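Galleries > Storage and sorting > Small parts boxes

Clear boxes with compartments: do they earn their shelf space?

I have never quite believed in the divided box. The idea is that you tip your beads, screws or fuses into their own little bays, shut the lid and live tidily ever after. My own drawers at Cimville suggest otherwise. Over the past 90 days I've bought four of the things, and three now hold a mixture of whatever was nearest when I ran out of patience.

Still, people keep writing in to defend them, so this page gives them a fair showing. The Brasilari catalogue calls its version "the last box you will need", a claim I'd like to see tested against a jar of assorted washers.
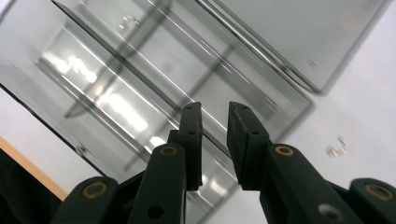

Transparent box with compartments, tilted on a white surface. You can see into it, I'll grant that.

Being see-through is the best argument for this sort of box. It saves lifting lids, at least until you stack them, and then you are looking at the one on top. My other complaint is the fixed divider. Eight equal bays are fine if you own eight equal handfuls of something. I don't know anyone who does. The Fakhoury box I tried has dividers that slide out, and they slid out on the stairs.

I'm told the Irnari ones have a better catch. I'll try one in June, though I'm keeping my old tobacco tins until then.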